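In Defense of the Plant Nobody Asked For

When I moved to Stodley eleven years ago, my neighbor Gemma Crabtree came over with a cutting in a jelly jar and told me to put it somewhere I'd see it every morning. I thanked her and privately gave it two weeks. I had killed a cactus by then, so you can understand my doubts, but that cutting is still with me, and I've come to believe every home and office ought to have at least one living green thing in it.
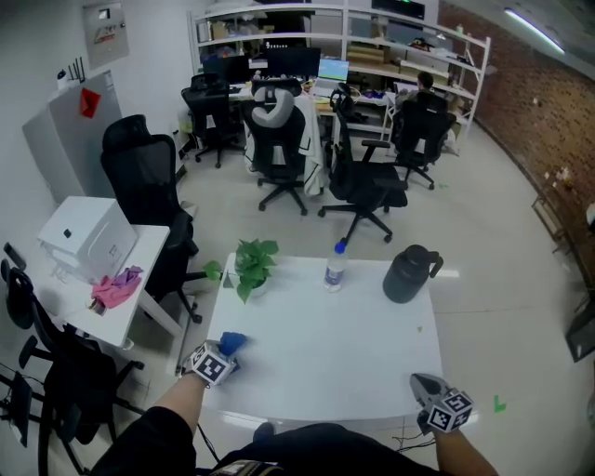
People will tell you they don't have the room, or the light, or the patience, and I used to say all of it myself. But you don't need a sunroom! A pothos in a plain white pot, with those bright heart-shaped leaves spilling over the rim, takes up one end of a table and asks for very little — a drink when the soil is dry, and a turn toward the window when you think of it.

The garden center out on Niskanen Road will happily sell you a tree for 900 dollars, and I'm sure it's lovely. I'd still start with a cutting from a neighbor, and I have 2 rooting on my windowsill right now if you're nearby.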